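Messy worktops make better robots

I've been building an arm in the shared workshop at Ollthorpe since last winter, and I'm sick of being told to tidy my simulator. Severin Hauser, who has the bench next to mine, tests his with one grey cube on a white plane. Lovely. It picks up the cube every time! Then he took it home to his kitchen and it couldn't find a teaspoon.

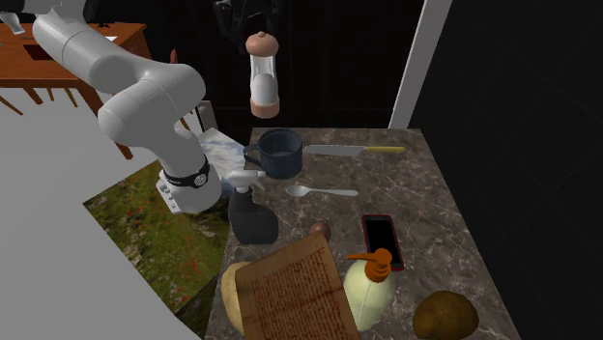 My view is that if you're building for a real house you should practise in a muddle from the first evening. Bread, a phone, a potato, a knife with a yellow handle, all on the same bit of marble (I do like a marble worktop, even a pretend one). Rendering it is slow on my old machine and Corina Riedl reckons I'm just enjoying the decorating, which, fine, a bit. But things in kitchens sit next to other things, and on top of them, and a gripper that has only met a cube hasn't had to cope with any of that.
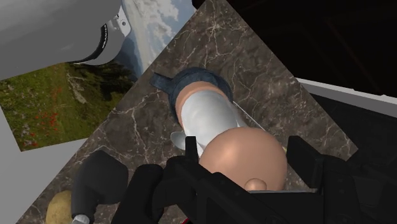

Gripper's-end view: doll, spoon and a bit of marble.

The other moan is money. I've got 50 quid a month for this, and a crash in software costs me nothing, so why wouldn't I make the software hard? Reto Aigner says start simple and add clutter later. I did that with my first build and later never came. I'm leaving the potato in.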